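Evaluación del kit de manipulación Bakatia para prácticas de laboratorio

Trabajo de la asignatura Proyecto de Automatización. Autores: Leire Cifuentes, Emiliano Tejada y Mateja Stojanović. Tutora: Yolanda Aguirre.
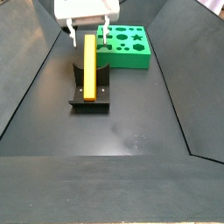
1. Objeto del trabajo

El departamento quiere renovar el material de las prácticas de robótica de segundo curso y nos encargó valorar el kit Bakatia, que distribuye la empresa Sitidach. El kit se vende como un conjunto listo para usar: una pinza eléctrica de dos dedos, su controlador, una licencia de software y una colección de piezas y soportes para hacer ejercicios de agarre e inserción. De todos los ejercicios, el que más horas nos ha llevado es el de la barra. La barra amarilla descansa a lo largo en un soporte negro atornillado, entre dos apoyos verticales con el borde superior curvado, y la pinza tiene que bajar con los dedos abiertos a ambos lados de su extremo más alejado. El bloque de espuma verde, con sus huecos en forma de estrella, hexágono y círculo, queda casi pegado a la barra por la derecha, y esa cercanía limita bastante lo que se puede abrir el dedo de ese lado. Lo comentamos con detalle en el apartado 4.

No se pretende comparar el kit con todo lo que hay en el mercado. Solo queríamos saber si un grupo de alumnos sin experiencia puede montarlo, programarlo y obtener resultados repetibles en el tiempo que dura una práctica.

2. Material y montaje

El kit llegó en dos cajas. La primera contenía la pinza y el controlador; la segunda, las piezas y los soportes. El manual de montaje está en inglés y en alemán. Sitidach nos envió después una traducción al español, pero le faltan las tablas de pares de apriete, así que hubo que trabajar con las dos versiones abiertas.

El brazo no forma parte del kit. Se utilizó el que ya tiene el laboratorio, con una brida adaptadora que fabricó Emiliano en el taller. El fabricante vende una brida propia, pero no la había para nuestro modelo. Quien piense comprar el kit debería preguntar por esto antes de hacer el pedido, ya que a nosotros nos retrasó el comienzo de las pruebas hasta bien entrado octubre.

La conexión eléctrica no dio problemas. El controlador se reconoce por USB y también por red. Por red tuvimos cortes hasta que Maite Campos, técnica del laboratorio, nos asignó una dirección fija.

3. Software

El programa que acompaña al kit se llama Pustonberg. Permite trabajar de dos maneras: con bloques gráficos o con una biblioteca de Python. Los bloques sirven para la primera sesión y poco más. No hay forma de definir una función propia ni de guardar una posición con nombre, y en cuanto el ejercicio tiene más de dos agarres el programa ocupa varias pantallas.

La biblioteca de Python es mejor. Las funciones de apertura, cierre y lectura de posición están documentadas, y los mensajes de error suelen indicar la causa. Hay una excepción: si se pide a los dedos una apertura mayor que la máxima, la orden se ignora sin aviso. Mateja perdió una tarde entera buscando ese fallo en nuestro código – al final añadimos una comprobación propia antes de cada llamada.

La licencia incluida cubre 10 puestos. Para un grupo de prácticas normal es suficiente.

4. Ejercicio de la barra

El ejercicio consiste en coger la barra del soporte, levantarla y volver a dejarla en el mismo sitio. Se programó una trayectoria vertical de aproximación, un cierre con fuerza limitada, una subida corta y el recorrido inverso. Un ciclo se daba por bueno si la barra volvía al soporte sin intervención de nadie.

Se hicieron 303 ciclos, repartidos en varias sesiones. En las primeras sesiones los fallos fueron frecuentes y casi todos del mismo tipo: el dedo derecho tocaba la espuma durante la bajada y la pinza se detenía por exceso de fuerza. Reducir la apertura resolvió el problema, a cambio de exigir más precisión en la posición lateral. Con la apertura reducida, los fallos que quedaron se debieron a que la barra se depositaba algo girada y no entraba bien entre los apoyos.

Probamos también a separar el bloque de espuma. El ejercicio se vuelve mucho más fácil, quizá demasiado para segundo curso. Nuestra propuesta es hacer la primera práctica con el bloque apartado y la segunda con el bloque junto al soporte.

La holgura de los dedos es pequeña y no la vimos crecer durante las pruebas. El fabricante recomienda revisar el apriete cada 1.000 ciclos. No llegamos a esa cifra, por lo que no podemos opinar sobre el desgaste a largo plazo.

5. Servicio y repuestos

Se hicieron dos consultas al servicio técnico de Sitidach. La primera, sobre la brida, tuvo respuesta en la misma mañana. La segunda, sobre la apertura máxima, tardó más de una semana y la respuesta fue que se corregiría en una versión posterior, sin indicar fecha.

Los dedos se venden por parejas y los soportes por unidades. Las piezas de espuma solo se pueden pedir en el juego completo, lo que nos parece un inconveniente para un laboratorio donde pasan muchas manos. Como alternativa preguntamos en Calvo, el proveedor habitual de la escuela, que puede cortar bloques a medida a partir de un plano. No hemos pedido ninguno todavía.

6. Valoración

El kit cumple lo que necesitamos para segundo curso. Un grupo puede tener la pinza funcionando en una sesión de unas 2 horas, siempre que la brida esté ya montada. Recomendamos la compra con estas condiciones:

– Confirmar por escrito la brida para el brazo del laboratorio.
– Usar Python desde la segunda práctica.
– Facilitar a los alumnos nuestra función de comprobación de apertura.
– Pedir una pareja de dedos de repuesto.

Queda pendiente probar los ejercicios de inserción en el bloque de espuma, para los que no hubo tiempo. El código y las hojas de registro de los ciclos están en la carpeta del grupo, y Yolanda Aguirre tiene una copia.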